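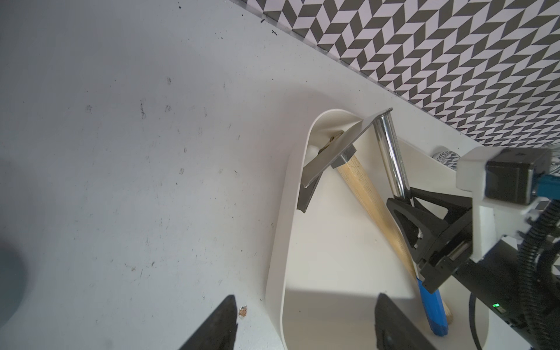 **Ticket 412: Shared label printer drops jobs after sleep**

**Status:** Resolved, monitoring through April
**Reported by:** Shboul front office
**Assigned to:** Leonardo Tedesco, Mitside Support
**Priority:** 2

## Reported problem

The label printer in the front office stops accepting jobs once it has entered sleep mode. The Jorero print queue continues to show the device as ready. Jobs sent during this period are marked as complete, but no labels are printed. Restarting the printer restores service until the next sleep period.

## Log

**8:40 a.m.** Ticket received. The requester was asked to leave the queue untouched.

**9:15 a.m.** Queue exported. It held 73 jobs marked complete with no matching entry in the printer's own history.

**9:50 a.m.** Network cable and wall port replaced. Fault repeated at the next sleep period. Original cable returned to service.

**10:30 a.m.** Printer address compared with the address stored in Jorero. The two did not match. The printer requests a new address each time it wakes, and the queue keeps the old one.

**11:05 a.m.** Address reserved on the office router. Queue entry removed and created again with the reserved address. Test label printed on the first attempt.

**1:20 p.m.** Printer allowed to sleep, then sent a single job. Label printed after a short delay. Reply timeout in Jorero raised to 2000 milliseconds to allow for waking.

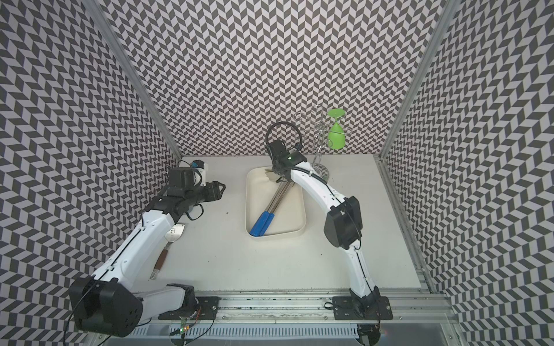

*Work surface and patterned walls.*

**2:45 p.m.** Requester reported that the Ukix shipping screen still listed the former queue name. Default printer corrected on both front office computers. Users must sign out and sign in again for the change to appear.

## Resolution

The fault was caused by a changing network address. The reserved address must be kept if the router is replaced. The missing labels were printed again from Ukix by the front office, and duplicates were voided.

## Open items

- Printer firmware is one release behind. Update to be scheduled outside shipping hours.
- The former queue name remains in the Ukix setup guide, page 2. Correction requested.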